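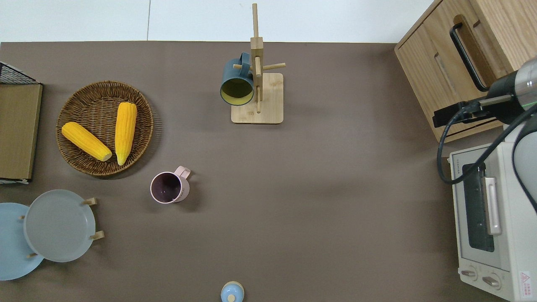
Pomare Table Oil, 18 oz

Item 74 | In stock | Ships Wednesday

Pomare is a food-safe finishing oil for wooden tables, countertops, cutting boards and spoons. It soaks into bare or previously oiled wood and leaves a low, matte finish. It will not work over varnish or polyurethane, so sand those off first.

Made by Sturna in small batches. The bottle is refillable - bring it to the shop or order the refill pouch.

Details
Size: 18 oz
Contents: 100% plant oils, no solvent, no added color
Scent: faint, gone once cured
Cure time: 4 days
Coverage: one bottle does two coats on a table that seats six

How to use
Wipe the wood clean and let it dry overnight. Pour a small amount onto a cotton cloth and rub it in along the grain. Wait 20 minutes, then wipe off everything still sitting on the surface. Repeat the next day. Bare wood usually needs a third coat.

Keep hot pans and wet glasses off the table until the oil has cured. After that, wash with mild soap and water. Recoat when water stops beading, usually twice a year at a kitchen table.

Oily cloths can catch fire on their own. Lay them flat outdoors to dry before throwing them away.

Goes with
Vokent cotton cloths, pack of 4
Sumivum board wax, for end grain

Returns
Unopened bottles can be returned within 18 days. We can't take back opened oil.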